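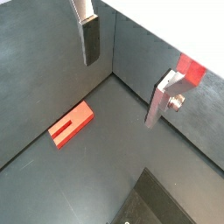
Un mariage à la maison, ça se prépare d'abord à la cuisine et au garage, et j'adore ça ! Chez Yoon-hee Sun, au printemps, on a reçu tout le monde dans le salon et la cour, et je note ici ce qui nous a servi. Commencez par les boîtes de rangement, celles où vont dormir les verres et les bougies entre l'essayage et le grand jour. Une boîte gris anthracite mat, avec ses petites éraflures et ses traînées claires sur les parois, fait très bien l'affaire une fois garnie d'un torchon propre. Passez l'aspirateur dans les angles (le sable s'y cache toujours), puis un chiffon humide avec une goutte de savon noir.

Pour la houppa, quatre perches solides et un grand tissu léger. Lavez le tissu à froid, séchez-le à plat et repassez-le la veille, jamais le matin même ! Les perches tiennent debout dans des seaux lestés de gravier, que l'on habille de jute ou de lierre.
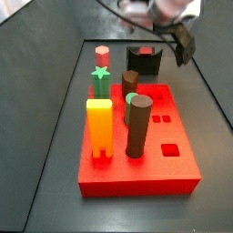
Comptez 8 litres de gravier par seau, davantage si la cour est venteuse. Faites un essai dehors avec le tissu en place : une perche qui penche un peu à vide penchera franchement avec la toile.

Le verre à briser, maintenant. Prenez-le fin, glissez-le dans une pochette de coton épais cousue sur trois côtés, puis fermez le quatrième à grands points. On ramasse tout d'un geste, et la couture se défait plus tard si le couple veut garder les éclats.

Côté table, la hallah se pétrit la veille au soir et lève toute la nuit au frigo, sous un linge huilé. Sortez-la une bonne heure avant de tresser. Pour les taches de vin sur la nappe blanche : eau gazeuse tout de suite, on tamponne sans frotter, puis lavage à 30.

Et les bougies ! Une nuit au congélateur avant la fête et elles coulent nettement moins sur les chandeliers. S'il reste de la cire, un sac en papier et un fer tiède en viennent à bout.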